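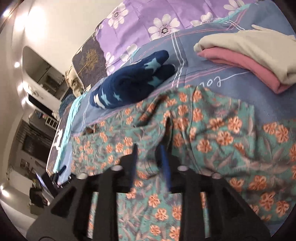 Can a folding policy learn from demonstrations recorded on an ordinary bed, with no robot in the room?
It can learn a good part of the job. In the February round of tests, a policy trained only on hand-held gripper recordings finished more folds than our older one, though it still has trouble finding the first corner.

The cloth group at Cilthorpe has spent the winter on a method called Skirnis. A person folds clothes with a hand-held gripper that carries its own camera, and the recordings are used to train a two-finger arm. Miłosz Zieliński wrote the training code. Cyprian Kwiatkowski ran the recording and the tests on the arm, which the lab calls Dudek.

The training set has 489 demonstrations, recorded in homes on beds and sofas. Our previous set, Dromum, was recorded on a gray bench with plain towels. Policies trained on Dromum did well on that bench and badly nearly everywhere else. Patterned sheets were the worst case. The arm would often close on the bedding and drag it along with the garment.

Skirnis changes two things. The first is the material itself. Garments are left crumpled on printed bedding, with other clothes nearby, and the person folding is asked to work at a normal pace. A teal cloth with orange flowers on a blue sheet, next to a navy roll with stars on it, is typical of what the policy has to sort out.

The second change is in how the recordings are cut up. Earlier we trained on each fold from start to finish. Now each recording is split at the moments when the fingers close or open, and the model is trained on the pieces. It also has to predict whether the fingers are holding one layer of cloth, several layers, or none. That label is added by hand, and it took longer than the recording did.

We ran 300 trials on Dudek, using garments and sheets that were not in the training set. The share of completed folds rose by 43 percentage points over the Dromum policy. A fold counted as complete if the garment ended up in a single stack and the sheet under it had not been pulled out of place. Most of the gain came from fewer bad grasps on the bedding.

Failures were mainly of one kind. When a garment is bunched so that its edge lies underneath, the policy tends to pinch the top of the nearest fold and lift. Sometimes the cloth opens up and the edge appears. Otherwise the arm repeats the same pinch until the time limit. People usually use their free hand at this point, and a single arm has no match for that. 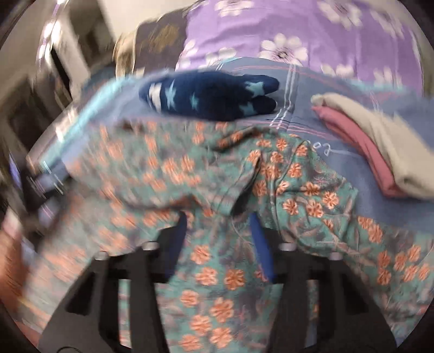 What comes next

Miłosz is adding a second arm to the setup, which will need its own recordings with 2 grippers. Cyprian is relabeling the layer data after finding that we had not agreed on how to mark a seam. The trial sheets and the cutting script are on the group drive in the Skirnis folder. The trained weights will go there too, once the relabeled version has been run on Dudek.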